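Vulix Bench Rules for Small Robot Arms, second edition
Reviewed by Xolani Zulu
February 19, 2018

I bought the Vulix pack in January to replace the two pages of house rules we had been using for tabletop manipulation work. It costs 686 rand and comes as a ring binder, a set of wipe-clean cards and a log sheet you can copy. The publisher is Grutalov, who also sell the Aoun checklist for larger cells. I have used both.

The binder is split into 4 sections: setting out the table, reach and clearance, cables, and ending a session. Each rule is one or two sentences, with a short note on how to check it. New people can read the whole thing in an afternoon.

The section on setting out is the best part. It tells you to fix the large items first and write down where they go, then place the small ones. It wants the outline of anything tall or heavy marked on the layout sheet, with its door or handle side noted. We work with toy food and ordinary kitchen items, and our old rules treated an oven and a toy strawberry the same way.

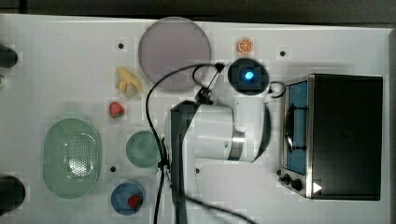
Clearance is handled well too. The rule is to move the arm by hand to the furthest point of the task before running anything, and to look at the wrist as well as the fingers. Most of our knocks have come from the wrist or something fixed to it. The suggested table depth is 900 mm, and the authors say plainly that this is a starting point.

The cable section is too short. It says to leave slack at every joint and to tie the cable along the links, and stops there. I wanted something on loops near the gripper, which can drag over a plate rim or catch a handle. The older Vusov sheet had a full page on this and I have kept ours pinned up.

Long-handled items get a page of their own. You grip, pause, lift a little, pause again, and only then travel. The page also says to treat the space beside the table as part of the work area if a handle can pass over it.
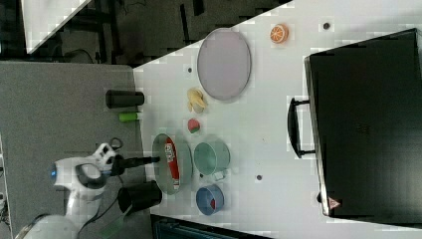
I have two complaints about the log sheet. The boxes are too small for handwriting, and there is no place to record who changed the layout between runs. We added a column.

The full pack with the wall chart is 1295 rand. The chart repeats the cards in larger type and I would not pay for it. The basic pack is worth having if more than one person uses your bench. If you already have the first edition, the page on handles is new and the rest has mostly been reworded.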